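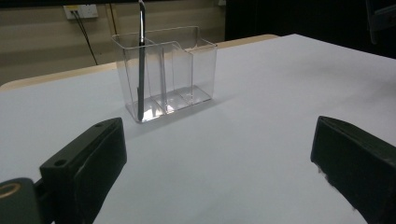
One visitor wanted to know whether the grippers do the task or the person holding them does. I said the person does, and that the recordings are what we train on later. The same visitor asked why we don't just film bare hands. Fair question, and I gave a long answer about finger width that I should shorten before the next one.

29 October 2022, open day, Hornell building, second bay

Two groups came through, one before lunch and one after. The first was mostly parents with kids. The second was from Ellex and stayed longer.

Task for the day was pens into the clear desk organizer, both grippers in hand, white top on the table. I picked it over the cup task because people get it without being told.

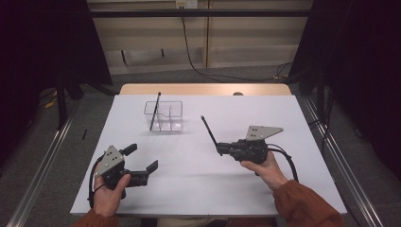
The left compartment is the easy one to explain, so I kept to that for the talk and let people call out a different one if they wanted to. Holding the pen near its lower end gives more clearance over the rim, but then the top swings if you turn your wrist fast. Holding it high is steadier and the fingers get too near the divider. Middle is fine for a demo.

The clear plastic got more questions than the grippers did. Ellex people asked about depth sensing on it. Told them we don't rely on depth for this task and that the Bhattacharjee set has opaque bins only, so there is nothing to compare against yet. Our own count stands at 1,369 episodes as of this morning, demo runs not included. Keep those out, the talking makes the pauses too long.
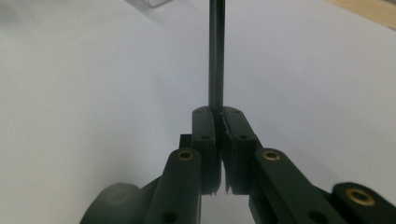

Finger pads: check both pairs before the next session. Edges are getting rough and I'd like to swap them for the Sandero ones if the order is in. If not, trim and carry on.

To do
- Handout ran out during the second group. Print 100 next time.
- Put the task name on a card by the table. I was asked for it over and over.
- Tape a line on the carpet for people to stand behind.
- Ellex wants to come back in February with their own objects. Reply and ask for sizes first.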